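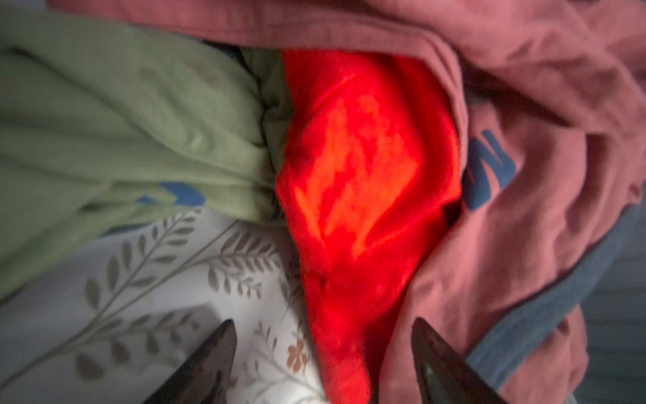
How do I check that a wallet app is swapping the address I copied?

Copy the receiving address, paste it into a plain text note, and compare every character with the original on the sender's page. Clipboard malware often keeps the first few characters similar, so a glance at the start of the string is not enough.

My case: I installed the Skoltley wallet on an Android phone on 7 September 2020. A test transfer of 2 coins went to an address I don't recognize. Balance before was 81. The phone has 40 apps, and I don't want to wipe it if there is another way.

Innes Baird
Stop using the wallet on that phone. If you typed the recovery phrase into it, treat the phrase as stolen. Create a new wallet with a new phrase on a different device and move the remaining balance there. Changing the app password does nothing, as the keys stay the same. Then go to Settings, Accessibility, and look for any service you did not turn on. Replacement can also be done by another app, so removing the wallet alone may not fix it. I would still do the factory reset. Confirmed transfers can't be reversed.

Haruto Sugiyama
had the same with Navon, uninstalled it and the pasted address was fine after that. scan the QR code instead of copying. also check the developer name in the store before you install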